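### 3.2 L'hospitalité après l'office

Dans les 14 paroisses de Lelberg que nous avons visitées, le partage d'une boisson prolonge volontiers la prière, et l'on nous y a toujours accueillies avec une générosité dont nous gardons, il faut bien le dire, un souvenir ému. Agbeko y voit un écho lointain des agapes.

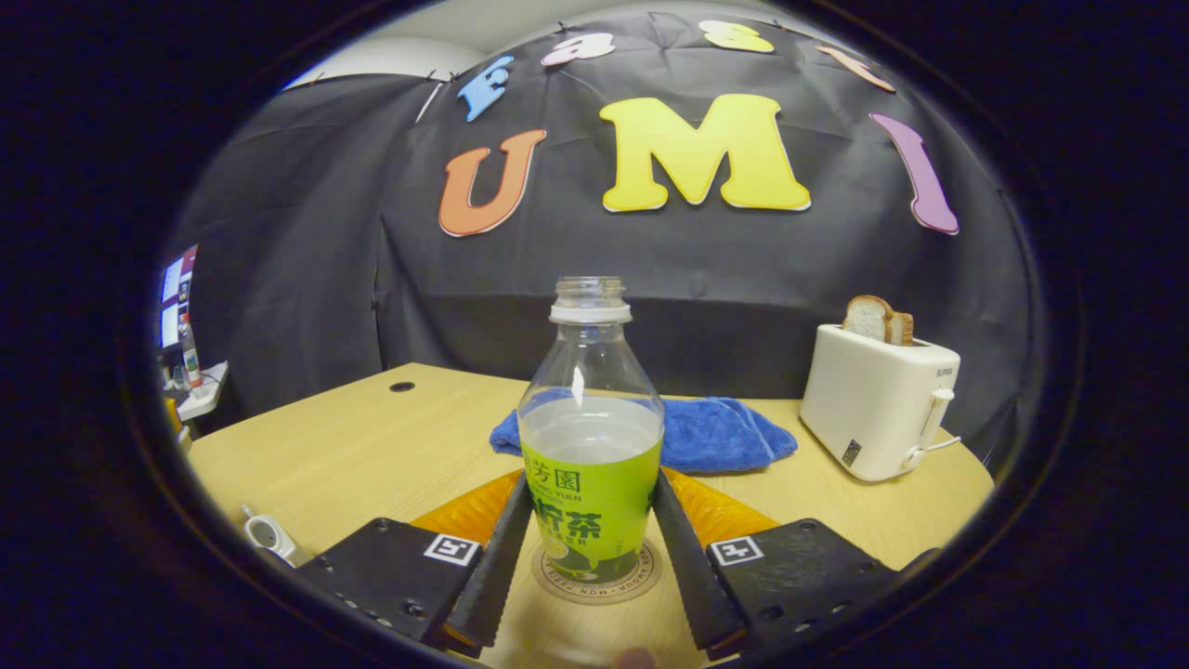
*Figure 2. Bouteille à étiquette verte, sur un dessous de verre rond.*

Les fidèles d'Akpalu, eux, parlent plus simplement de « rester encore un peu ». Sur 387 réponses au questionnaire, cette expression, ou une tournure voisine, revient dans neuf récits de conversion, presque toujours à propos d'un premier dimanche.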